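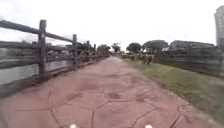 Isn't this just lane keeping with a smaller budget, one reader asked on the article's discussion page, and the question is fair enough to start with. **Bametti** is a software package for driving ground robots along footpaths, park walks and other paved routes that have no painted markings. It takes in frames from a forward camera, decides which part of the view can be driven on, and outputs a speed and a turning rate. It was written at Bositz, a small robotics firm, and first released under an open license in July. Its authors describe it as a general path follower. The published evidence supports a narrower claim: it follows the kinds of paths it has been trained on, in the sort of light it was trained in.

## Background

Most path followers before Bametti looked for two edges and steered between them. The approach works well on a plain strip with clean borders. It does poorly where the surface carries its own strong lines, as stamped concrete does. An edge detector has no way of knowing that a dark joint in imitation flagstones is decoration and that a curb is not, and the joints nearest the robot usually give the strongest response.

Bametti replaces the edge detector with a learned segmentation network. Whether this removed the problem or moved it into the training data is a matter of dispute. The network ignores joint lines because it was shown a great many of them, labeled as path. Users who tried it on brick laid in a herringbone pattern reported that it wandered.

## How it works

The package has three parts, which run as separate processes:

- **Perception.** Each frame is divided into path, verge, barrier and unknown. The strip at the bottom where the robot's own body shows is masked out by a fixed template. The template has to be redrawn by hand if the camera mount is changed, a step the manual mentions only in an appendix.
- **Planning.** A module called Karakaya projects the path region onto a flat ground plane and scores a fan of short arcs. The arc with the lowest cost wins. Costs rise near barriers and near anything marked unknown.
- **Control.** The chosen arc is turned into speed and turning commands. If no new plan arrives within 300 milliseconds, the controller brakes.

The flat-ground assumption is the weakest part of the design. On a level path it does little harm. On a ramp the projection stretches or shrinks the distance ahead, and Karakaya will pick a speed that suits a path that isn't there. The release notes call this "a known tuning matter." It is a modeling error, and no setting in the configuration file corrects it.

## Known weak points

**Dark patches.** Damp or worn spots on pavement are often labeled unknown. The planner then steers around them, or slows down if there is no room. The default fix is a filter that discards any unknown region below a set size. The same filter will discard a small hole. The manual doesn't discuss this trade.

**Motion blur.** Close objects at the sides of the view smear as the robot moves, while the far end of the path stays fairly sharp. Rail fences suffer most. When the nearest rails blur together the network may read them as a solid wall, which is harmless, or it may let the gray ground or water behind them show through as open space, which is not harmless. Version 2 gives less weight to the outer edges of each frame. That lowers the number of false alarms and also makes the robot slower to notice a real obstacle coming in from the side.

**Centering.** The robot does not try to hold the middle of the path. It settles wherever the costs balance, usually a little toward the grass when there is a fence on the other side. Some users count this as good sense. It is a side effect of the cost table.
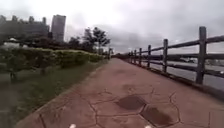
Try it the other way along the path before you believe any of the numbers, said a comment posted under the Nevdale results, and later testers have mostly taken the advice. Going back along a route puts the fence on the opposite hand and the verge where the barrier used to be. A network trained mainly in one direction can learn the layout of a particular place and appear to understand paths in general. Bositz trained on runs in both directions but reported a single combined score, so the two cannot be compared.

## Evaluation

The main published test is the Nevdale set, made up of 224 runs on paved walks. Bositz gave the total distance and the number of runs finished without a person taking over. It did not say how long the robot had gone between takeovers, how takeovers were defined, or how many of the runs covered the same stretch. A run abandoned before the first turn was left out of the total, according to a footnote.

Conditions were also kind. The project page describes the sessions as held under cloud, when shadows are faint and the exposure changes little from frame to frame. Low sun across a slatted fence throws bars of shadow over the pavement, and no published figure covers that case. Nor do any cover crowds. A pedestrian is not a separate class in the perception output and will be marked either barrier or unknown, with no estimate of where that person is heading.

The labeled portion of the data comes to 2,000 frames. This is small for a package sold as general, and the license allows it to be inspected, to the firm's credit. Neighboring frames from a single run are close to duplicates, so the number of distinct views is lower than the frame count suggests.

## Use

Bametti is used mostly in teaching and as a baseline in comparisons. It installs without much trouble, and the recorded logs can be replayed on an ordinary laptop, which makes faults fairly easy to trace. The replay tool has been reused in projects that dropped everything else in the package. Claims on the project page about delivery and patrol work have no published trial behind them.

## See also

- Semantic segmentation
- Visual servoing
- Inverse perspective mapping
- Local planner

*Last revised January 12, 2018.*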